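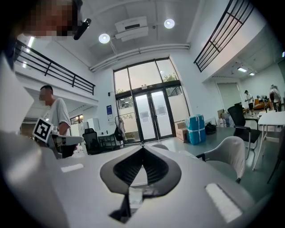 Attachment 1 to ticket 145. Entrance hall, view toward the glass doors, hand-held grippers in use.

Lillix Service Desk
Ticket: 145
Site: Vatidcombe, ground floor hall
Event: Open day, gripper demonstration
Product: Boros hand-held gripper, two units
Category: Tracking and pose
Priority: High
Status: Closed with follow-up
Opened: July 12, 2018

Summary
The position of the second gripper was lost repeatedly in the demonstration software while visitors were in the hall. The first gripper continued to record. The site requested assistance before the afternoon demonstration.

Problem as reported by the site
The demonstration station shows the position of both grippers on a shared display. From the start of the morning session, the second gripper froze on the display for several seconds at a time and then jumped to a new position. The fault was worse when the operator turned toward the tables. Visitors were told that the display was being adjusted, and the demonstration continued with one gripper on screen.

The site confirmed that both units had passed the standard check in June and that no parts had been replaced after that check.

Equipment and conditions
Both units were running the same release of Clarnevach. The second gripper carries a square black-and-white marker, which the first gripper's camera uses to relate the two units to each other. The attached view was taken from the first gripper. The marker is tilted toward the viewer, and strong daylight enters through the glass entrance. The ceiling lights are on.

Log

09:40 Ticket received by telephone and assigned to the service desk. Site asked to keep both units powered and to save the morning recordings before restarting anything.

09:55 Recordings received. The software log for the second gripper contains 62 loss-of-marker events in a single session. No loss of connection is recorded. Radio interference excluded as a likely cause.

10:10 Site asked to restart the demonstration software only. No change.

10:25 Battery and cable checks completed on both units. Results within limits.

10:40 Site asked to exchange the operators' places, leaving the units and settings as they were. The number of events fell considerably when the first gripper's camera faced away from the doors. Exposure suspected.

11:05 Settings file received. Exposure on the first unit was set to automatic. The event profile supplied with Clarnevach calls for a fixed value. The site had loaded the laboratory profile during setup.

11:15 Event profile loaded on both units. Camera calibration repeated with the standard board. First attempt rejected by the software, as visitors had crossed between the board and the camera. Second attempt accepted.

11:35 Test run of 20 minutes, with operators moving freely between the entrance and the tables. Loss-of-marker events: 4, each shorter than one second and each occurring when the marker was turned fully away. This is normal behavior.

12:10 Site notified that the afternoon demonstration could proceed with both grippers on the display. Operators advised to stand with their backs to the entrance where possible.

16:50 Site reported that the afternoon session was completed without further interruption. Visitors were able to try the second gripper under supervision.

Cause
Incorrect profile loaded during setup. Automatic exposure responded to the bright entrance, and the marker could not be read reliably.

Resolution
Event profile loaded and calibration repeated. No hardware was exchanged.

Follow-up
1. The Vatidcombe setup sheet is to name the required profile. The present sheet states only "load profile."
2. The service desk has asked the Clarnevach maintenance team to display the active profile name on the start screen. Request open.
3. Morning recordings are to be marked as unsuitable for training use and kept separate from the afternoon recordings.

Any recurrence should be reported under the same ticket number, with the settings file attached.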